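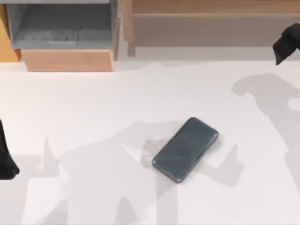

Stories > Short Fiction > Romance > The Talon Sequel

I had got as far as page 273 of The Duke of Stostov when I realised I was going to have to be rude about it in front of the woman who wrote it.

Let me back up. Our book group meets on a Saturday, upstairs at the Ulus, nine of us if the trains behave, and we read romance. Proper romance, the kind with a torso on the front. Perla Figueroa picked this one. She picked it (she swore blind) purely on the strength of the cover, and then she emailed the author, as you do, and the author only went and said yes! She'd come along, she'd love to, was there parking?

So there I was on the 8.14 with the thing open on my knees, underlining. The duke broods. He broods on a horse, he broods in the bath, he broods for 30 pages in a lighthouse while Lady Meléndez stands outside in the rain wondering if he's cross with her. Of course he's cross with her, she burned down his stables! I liked her enormously. I wanted her to get back on the boat and marry the ship's doctor, who had one scene and made her laugh twice in it.

I wrote "SHIP'S DOCTOR???" in the margin and then remembered I'd probably be asked to get the book signed.

The author turned out to be small and damp and called Yatziri Camacho, and she'd brought a lemon cake, which made everything worse. Dulce had two slices and said the lighthouse was very atmospheric. Perla said she'd cried. Then it was my turn, and I said something about pacing, and I could hear my own voice going up and up like a kettle.

"You didn't like him," said Yatziri.

"I liked his coat," I said.

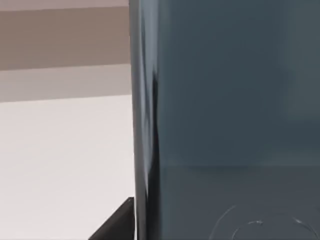
Tiburcio said that he, for one, had skipped the lighthouse altogether and gone straight to the wedding, and had anybody else wondered what became of the doctor?

Well. You could have heard a crumb drop. Yatziri put down her fork and looked at him, and then at me, and then at my copy, which was lying face up with my handwriting all over it.

"She was meant to marry the doctor," she said. "In the first draft. My editor wanted a title."

"How long was the first draft?" I asked.

"It's in the car," she said. "Do you want it?"

I missed the early train, and the one after that. By the time mine came in I was on page 144, they were halfway across the bay in a stolen rowing boat, and he'd just made her laugh again.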